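Flaltgate cleaning co-operative opens second depot and takes on trainees

6 Jan 2020
By Yolandi Radebe, Flaltgate press desk

Print this page | E-mail this page

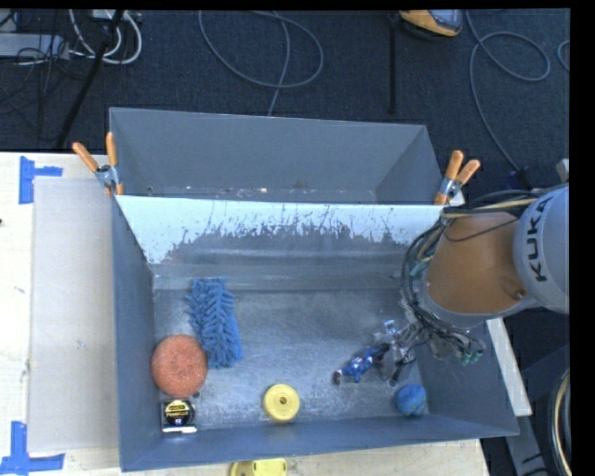 Ruan Lekota remembers when every bucket and cloth the co-operative owned went to jobs in the boot of one car, and he told members last week that a second depot had seemed a long way off even in June. Flaltgate Domestic Cleaning Co-operative has now confirmed that the depot, on the Vanorau estate in Zovitbridge, is open and will serve homes and small offices on the east side of town.

The new premises will be the base for 18 cleaners. Most are moving across from the original Flaltgate depot, where space had become short, and 6 are trainees starting their first paid cleaning work this month. All are employed on the same hourly rate and terms as existing members, and trainees may apply for full membership once their probation is complete.

Elmarie Hlongwane, who manages the co-operative, said: "We were turning down work in Zovitbridge every week. Our people were spending a large part of the morning on the bus before they had cleaned anything. Having a depot there means they start near home and finish near home, and customers can have the early slots they have been asking for."

The co-operative cleans for over 1,000 households. Regular visits make up most of its bookings, with the remainder split between end-of-tenancy cleans and one-off visits arranged by families for older relatives. Existing customers in Zovitbridge will keep their present cleaner wherever possible. Those whose cleaner is changing have already been written to.

Bookings at the new depot can be made by telephone or in person on weekday mornings. Online booking is being tested with a small number of customers and will be offered more widely when the fault affecting repeat bookings has been put right. Prices are unchanged. Travel charges for addresses in Zovitbridge and the surrounding villages have been dropped.

Trainees follow a course written by Subbarao Fernandes. It covers the safe use of cleaning products, care of stone and wooden floors, bathroom descaling, lifting and carrying, and working alone in other people's homes. Each trainee is paired with an experienced member and does not work unaccompanied until both are content that they are ready.

"A good deal of the course is about using less," said Mr Fernandes. "People arrive thinking a strong product will do the job for them. Usually a cloth, warm water and a bit of time will do it, and the surface lasts longer. We also spend a whole day on how to talk to a customer when something has been broken or when the job is bigger than the one they described."

The co-operative has also changed how it buys supplies. Cloths, mops and dusters that can be laundered are now used in place of disposable wipes on all regular visits, and washing is done at the Vanorau depot overnight. Descaler and floor cleaner are bought in bulk and decanted into labelled bottles. Customers who prefer their own products to be used may continue to leave them out, and should mention any allergies when booking.

Fitting out the unit took longer than planned. The drains had to be relaid before the washing machines could be connected, and the work was finished by Fülöp, a building firm which has its own yard on the estate. The cost was met from the co-operative's reserves and a loan which members approved at their annual meeting.

An open morning for customers and anyone interested in working for the co-operative will be held at the depot later this month. There is no need to book. Parking is limited to 2 spaces outside the unit, but the estate is a short walk from the main bus stop.

Enquiries about the new depot or about training places should be made to the Flaltgate office during normal working hours.

Print this page | E-mail this page

Reader comments

Nomvula Hlongwane
Pleased to see the travel charge has gone. It made a short clean hardly worth booking out where we are. Does it apply to bookings already paid for?

Flaltgate office
Yes, if the visit falls after the opening. Ring us with your booking reference and we will take it off the next bill.

Mop and Bucket
I did end-of-tenancy work for another company and we were never shown how to treat a stone floor. I learned by ruining one. Good that they teach it.

P. from Zovitbridge
Which bus stop is the main one? There's one by the library and one by the roundabout, and it's a fair way between them.

Flaltgate office
The one by the roundabout. Cross over and take the first turning into the estate.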